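Quem entra na oficina da Dindholm ouve primeiro o clique das garras. A técnica responsável pela célula de vestuário trabalha ali há 11 meses e ainda se anima ao falar dela. "É a minha máquina preferida, adoro abrir isto tudo!", diz, já com a chave na mão.
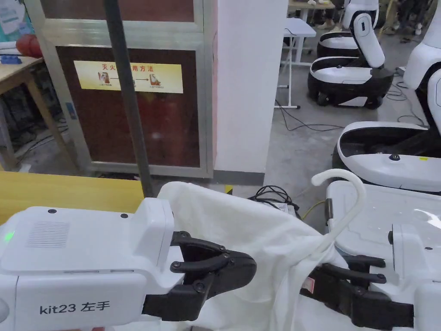

A manutenção começa pelos pivôs dos dedos. "São eles que sofrem. A cada 300 ciclos paro, limpo e vejo se há folga", explica. As duas garras têm de fechar com a mesma força, e a roupa no cabide é o teste de que ela mais gosta, com uma a pegar no tecido junto da etiqueta vermelha e branca e a outra, a kit23 marcada como mão esquerda, de dedos abertos contra o pano. "O tecido amarrotado apanha qualquer desvio. Uma peça rígida perdoa muito mais."

Em junho trocou 4 parafusos de articulação e refez a calibração inteira, já com mais de 2.975 ciclos no contador. Demorou uma tarde. "Quando os dedos voltaram a fechar certinhos, fiquei ali a repetir o movimento só pelo gosto de ver", conta. A próxima revisão inclui os cabos, que ela quer substituir antes do projeto Pirden.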